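Colour Month at the Curnbridge paint library

What a response we've had! When Ese Ogunleye first suggested a lending shelf for leftover paint, we hoped for a few half-used tins and a brush or two. We now have 144 tins, all checked, labelled and looking for walls. 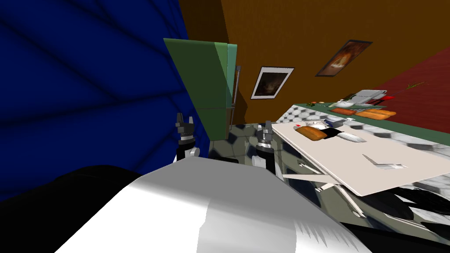 Borrowing is easy. Come to the Rotich Rooms, pick up to 2 tins and tell us which room you're doing. Strong colours are going fastest, and I'm so pleased, as I've been banging on about them for years! A big wall in dark blue can look wonderful, especially with something white near it, and we have plenty of blues left in matt and eggshell.

If you're nervous, paint a large sheet of lining paper first and move it about the room for a few days. Morning light and lamplight can make one tin look like two.

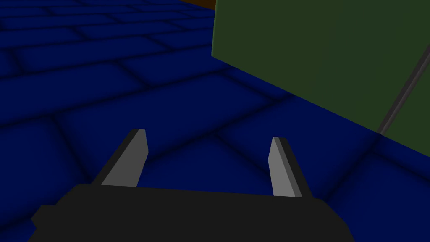 Blue underfoot.

Floor paint has its own shelf by the door. Please sweep, wash and let the boards dry before you open the tin, and do two thin coats (thick ones take for ever).
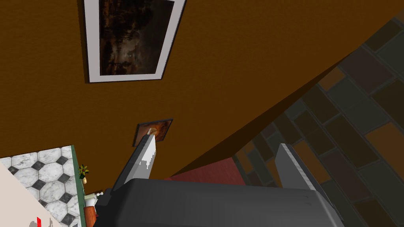

Warm ochre-brown, with a white-framed picture.

Our next swap day is in August at Oseck Hall, and there'll be a table for rollers and trays as well. Bring water-based paint only, please, with the lid on tight. Kitchen paints are what we're shortest of,
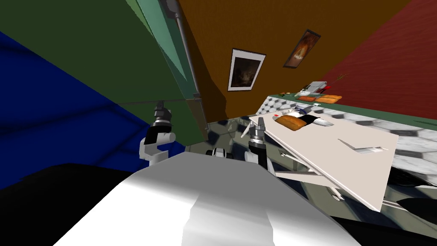 so do have a look in the shed for any you've finished with, even if there's only a third of a tin left. Ese will be there to match colours and would love to see your old swatches.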